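Teaching a Simulated Arm to Pick Something Up: A Guide for People With Ordinary Hands

The first demonstration you record will be terrible. Record it anyway, watch it once, and delete it before a colleague finds it in the shared folder. Mine showed an arm approaching an object the way a man approaches a wasp.

What follows is the routine I use for collecting teleoperated demonstrations in simulation. I wrote most of it in March, when Edin Leka asked me to stop explaining it over his shoulder and put it on a page. It assumes your simulator already runs, your arm loads without folding itself inside out, and you have some kind of hand controller. We use a Valico. Any six-axis controller will do, including the one in the drawer with the sticky button.

Before you drive

Set the motion scale low. Our setup, Zutholm, ships with a default that suits a person conducting an orchestra. Bring it down until a full sweep of your wrist moves the gripper a little less than you want. You will complain for ten minutes and then forget you changed it.

Map the gripper to a trigger, not a toggle. With a toggle you will eventually close when you meant to open, and the policy will learn your confusion in great detail.

Check that the reset randomizes the object's position and angle. Run it 5 times and watch. If the object lands in the same spot every time, you are about to teach the robot a memorized gesture.

Driving the grasp

1. Start from the home pose, every episode. Don't start from wherever you happened to leave the arm.

2. Move over the object first, then descend. Beginners like to come in sideways at speed. The physics engine will punish this by sending the object somewhere near the horizon.

3. Turn the wrist before you go down. Line the fingers up across the narrow part of the object while there is still room to be wrong.

4. Close smoothly and wait a beat. I count to two under my breath.

5. Lift straight up, then switch to the wrist view and look at what you're holding.

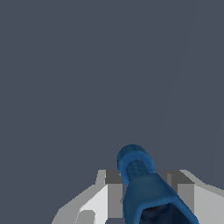

Should I throw away an episode if the object ends up tilted between the fingers?

Keep it if the task is only to lift, and drop it if the next step depends on the angle. A policy that has only ever seen perfectly upright grasps tends to panic when it meets a crooked one, so a share of leaning objects does your dataset good. For insertion or placing, record the correction too: tilt the wrist until the object is where you need it, then carry on.

Saving and sorting

Every episode goes into one of two folders, keep or bin. I used to have a third called "maybe." It grew to 700 episodes and I never opened it again, except to move it to a larger disk.

Stop the recording as soon as the task is done. Long tails of the arm hovering while you reach for your coffee are still training data, and hovering is very easy to learn.

Trim pauses at the start as well. The Hoxha script does this for you, provided you remember to set the threshold, and the default is zero, a choice I have raised with its author.

How many to collect

For one object and one task I aim for 500 kept episodes, split over several sittings. After an hour my driving gets lazy and every approach starts to look the same. If two people share the work, have both of them drive every task. Leka comes in high and slow, I come in low with misplaced confidence, and the policy we trained on both of us in Gomum handled odd starting positions better than either of our solo ones.

Train a first version early, at a hundred or so if you're impatient. Watch where it fails, set the reset to favor those positions, and go back to the controller. Charge the controller first.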